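Trade notes, 12 November 2020
From sorting bench to handling cell: an interview with Conceição Meireles

Guerreiro packs mixed small goods for mail-order customers. Conceição Meireles has run its handling section for 21 months and oversees the trial of an arm cell, known in the building as Wandine. The cell works on a tabletop inside clear acrylic walls.

Meireles describes the test set as deliberately plain: a wooden bowl, a green foam block and a plush tomato. "Each one fails in its own way," she said. "Foam marks if you squeeze it. Plush gives way and then springs back. The bowl has a curved wall, so the fingers have to come in at the rim or inside it." 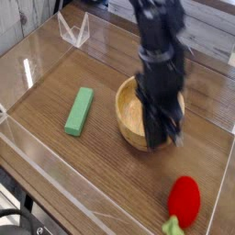

What changed for the staff

Before the trial, operators picked by hand for the full shift. Now 2 people per shift supervise the cell and handle whatever it rejects. Meireles said the total hours have not changed. "The work has moved. There is less reaching and more watching, and watching is tiring too. We shortened the turns after the first complaints."

Jaime Teixeira, an operator who moved from the hand bench, was trained to set grip width and approach height. He keeps a written log of every stop. "The log used to be the engineer's job," he said. "If I enter the wrong height, that is my name on the line."

Approach height takes most of his time. Over a bowl, the fingers have to be open before they pass the rim — otherwise the cycle is aborted and counted as a stop.

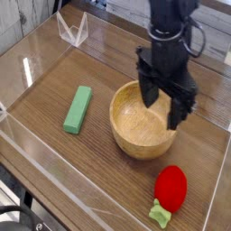 Teixeira would like the stop limit raised. The current rule calls for a review after 2 stops in a run of 1000 cycles, and he considers it too strict for soft goods. Meireles disagrees and intends to keep it until the end of December.

Pay grades are still open. Operators who set parameters remain on the hand-bench grade, and Meireles has asked for a separate one. "They are doing setup work," she said. "The grade should say so." She expects an answer before the cell goes to a second shift.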